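Chapter 4
Reading a Market Index

Stock prices move every trading day, and few people have time to follow them one by one. A market index combines the prices of many shares into a single number. When a news report says that the market rose, it usually means that an index rose. This chapter explains how such a number is built, what it leaves out, and how two indexes covering the same market can point in different directions on the same day.

After working through the chapter, you should be able to calculate a price-weighted and a value-weighted index by hand, adjust each for a stock split, and explain the purpose of a base value.

4.1 A small exchange

We will use the Ladine exchange throughout. It lists 27 companies, and its main index includes 20 of them. The index was given a base value of 100 on its first day. It now stands at 410, so the combined value of its member companies, after adjustments, is a little more than four times what it was at the start. The number says nothing about dividends. An investor who held the same shares and put every dividend back into them would have earned more than the index shows.

Two of the member companies will come up often. Bruteck makes pumps and valves and has a small number of shares, each with a high price. Datside sells accounting software and has a very large number of shares at a low price. By total market value, Datside is the bigger company — much bigger.

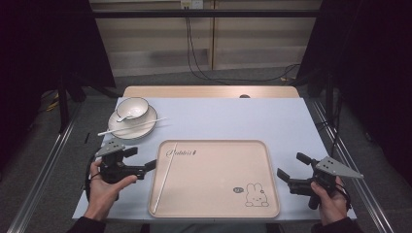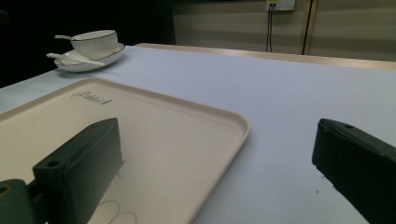

Readers of the draft chapter questioned this choice of companies. Stojanovska objected that a pair so unlike each other makes the weighting problem look worse than it is in most markets, and asked for a third company of middling size. One has been added to the problems at the end of the chapter. The main text keeps to two, so that the arithmetic stays short.

4.2 Price weighting

In a price-weighted index, the share prices are added together and the total is divided by a number called the divisor. A company with a high share price has a large effect on the result, whatever its size. If Bruteck rises 5 percent and Datside falls 5 percent, the two together push a price-weighted index up. The same changes push a value-weighted index down, as Section 4.3 will show.

The divisor changes when a member company splits its stock. Suppose Bruteck replaces each share with two, and the price of each new share is half the old one. No shareholder has lost anything, but the sum of the prices has dropped. The divisor is lowered on that day so that the index stays where it was.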